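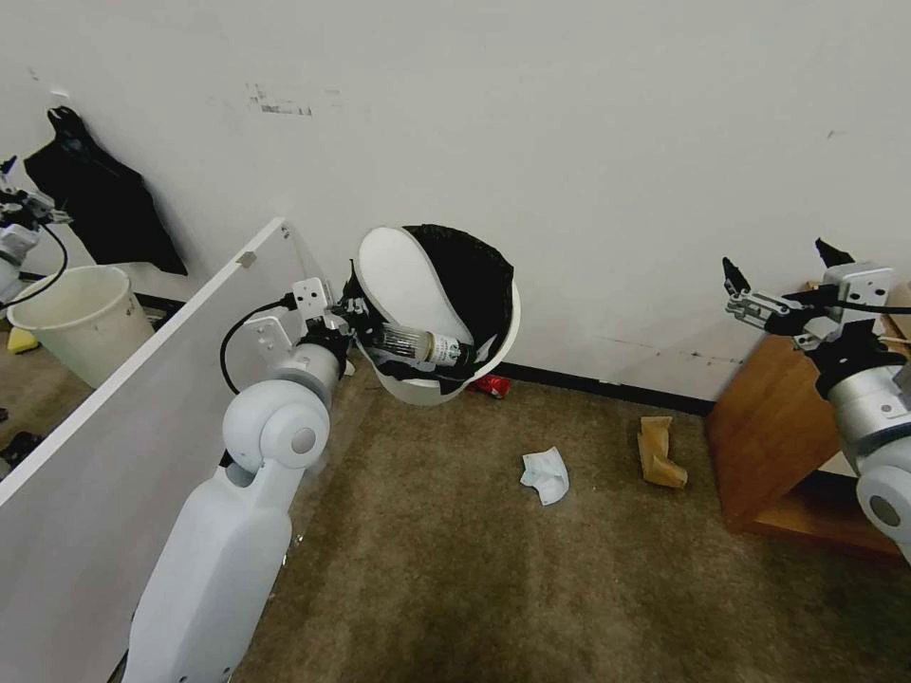 12 comments · 35 shares

I'd been at the Dallico counter for six years when the man came in wanting his varnish back. He didn't want a refund, he wanted the varnish itself, the can he'd sold us along with the rest of his shop when he retired to Gresow.

"It's a spar varnish," he said. "Brosach. Amber. There's a dent in the lid."

Now, we had 108 cans of finish in the back room from that sale, and I'd been meaning to get to them since October. I told him he could look. He looked for maybe ten minutes and then I felt bad and went in to help (my boss was at lunch, so who was going to stop me?).

We found it behind the shellac. He pried the lid up with a quarter and there was a skin on top as thick as a pancake. I figured that was that — but he cut around the edge with his pocketknife, lifted the skin out whole, and underneath it was still honey, I swear, clear right down to the bottom.

"My wife picked the color," he said. "For the boat."

I asked what happened to the boat. He said it was in his garage on Pearce Road, with everything done except the transom. He'd quit there. He didn't say why and I didn't ask, though I wanted to so badly I had to go and straighten the sandpaper.

I rang him up for a foam brush and a tack cloth and left the can off the ticket. He noticed. He stood there reading the receipt like it was a letter.

"You thin the first coat?" I said.

"She always did," he said, and went back down aisle two for the mineral spirits.

Share this story · 6 likes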